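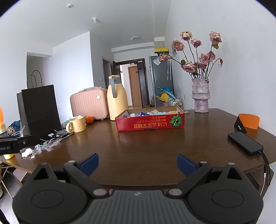

ENDALE TENANTS' ASSOCIATION
Minutes of the general meeting, March
Held in the ground floor meeting room, Endale House. Started 7:05 p.m.

Present: 30 members, plus the building manager for items 3 and 4. Two apologies received by email.

1. Minutes of the last meeting

Accepted with one change. The last minutes said the elevator "had been fixed." Several members asked that this read "had been reported as fixed." Changed and signed.

2. Matters arising

Bike racks. Still not installed. The management office says they are on order. It said the same in the fall. The chair will ask for a copy of the order, with the date on it.

Front door closer. Adjusted again. Slams again. The second-floor members say it is worse after dark, when more people come in at once. No action was agreed except to keep writing down the times.

Mail room light. Working.

3. Heating: the Darnent proposal

The building manager presented a proposal from Darnent to replace the radiator valves and put a meter in every apartment. The one-time charge would be 300 dollars per apartment, which could be spread over a year. Darnent says tenants will see lower bills in the first winter. Copies of the four-page summary were passed out.

The chair asked where the savings figure came from. The manager said it came from Darnent. The chair asked whether Darnent had measured anything in this building. The manager said not yet, and that the measuring would be part of the work.

A fourth-floor member pointed out that the summary compares "before" and "after" in a building called Trerkberg, that the before is a cold January and the after is a January the summary doesn't describe at all. She asked for the outdoor temperatures for both months. The manager agreed this was a fair question and did not have them.

Another member asked what happens to the corner apartments, which lose heat on two sides and sit over the loading bay. Under the present system everyone pays by floor area. With meters, the corners would pay for their own cold walls. The manager said Darnent had a "balancing formula." He was asked to explain it. He said it was in the full proposal. The full proposal has not been shared with tenants.

One member spoke in favor. He said the current system is plainly unfair to people who keep their heat low, that he has lived here through three versions of this argument, and that waiting for perfect numbers means paying for his neighbors' open windows forever. Some agreement in the room. It was noted that nobody had argued for keeping things as they are, only for seeing the figures first.

The secretary asked who owns the meters at the end. The manager thought the building did. The summary, page three, says Darnent "retains the equipment." The manager will check.

Asked about the monthly reading fee, the manager said it was small. Asked how small, he said he would send it. The secretary requested that "small" be recorded, and it is.

Motion: that the association neither supports nor opposes the proposal until it has received the full document, the outdoor temperatures for both months at Trerkberg, the reading fee in dollars, and a written answer on who owns the meters. Carried, 26 to 3, one abstaining.

4. Water pressure survey

The management office reported that its survey of water pressure found "high satisfaction." The manager said 978 forms went out across the three buildings and the result was very encouraging.

A member asked how many came back. The manager looked this up on his phone and could not find it. A show of hands was taken in the room for anyone who remembered getting a form. Eleven hands. A show of hands was then taken for anyone who had returned one. Four hands, and two of those members said they had written that the pressure was bad.

The form asked tenants to pick "good," "very good" or "excellent." The chair read it out loud from a copy a member had kept. There was a space for comments on the back, which several people had not known about.

The manager said he had not designed the form. The chair accepted this and asked that it not be used again. He said he would pass it on.

Action: the manager to provide the number returned and the comments, with apartment numbers removed. Members on the top two floors to note the time of day when the shower drops off, for one month, and give the list to the secretary.

The manager left at 8:10 p.m.

5. Laundry room

The Vundness card machines were discussed. The office said when they went in that the price per wash would stay the same. The price per wash has stayed the same. The wash has gotten shorter. Two members timed it separately and agree on this. The old cycle ran 38 minutes and the new one runs 29.

The balance left on a card cannot be refunded under five dollars. The smallest top-up is ten and no mix of washes and dries comes out to zero. A member said this was surely an accident. The remark was not seconded.

Action: the chair to write to the office and ask for the old cycle length back, or a lower price. If there is no reply by the next meeting, members will decide whether to write to Vundness directly.

6. Courtyard

The office has offered the association 900 dollars toward planting, to be spent by the end of June. Members wanted to know what the condition was. The letter says there is none, apart from a small sign. The wording of the sign has not been supplied.

Discussion of what would live there. The north side gets sun for a short part of the afternoon in summer and none in winter. The last planting was lavender, against advice, and it died. A member who gardens suggested ferns and hostas. Another said the slugs would have the hostas by May. It was suggested that part of the money go on soil, as what is there now is mostly builder's rubble with bark on top.

Agreed to accept the money subject to seeing the sign. Agreed that no plants be bought before someone has dug a hole and looked in it. Three members will do this on the next dry weekend.

7. Association funds

The balance was read out and matches the bank statement, which was passed around. A member asked why the printing cost had doubled. The secretary said the color cartridge was used by mistake for the last newsletter. It will not be used for the next one.

8. Any other business

Smell in the east stairwell. Reported by five apartments. The office's position is that it is cooking. It is there at six in the morning. The chair will ask for the drain to be checked.

Noise from the roof fan. Two members hear it, two directly below it do not. Left open.

Parcels. A request that people not prop the side door open for deliveries. Several members said they had never done this. The door was open at the start of the meeting.

A member asked whether the minutes could be shorter. The secretary said they could if the answers were.

Next meeting: April, same room, 7 p.m. The full Darnent proposal will be the first item if it has arrived. If it hasn't, that will be the first item.

Closed 8:50 p.m.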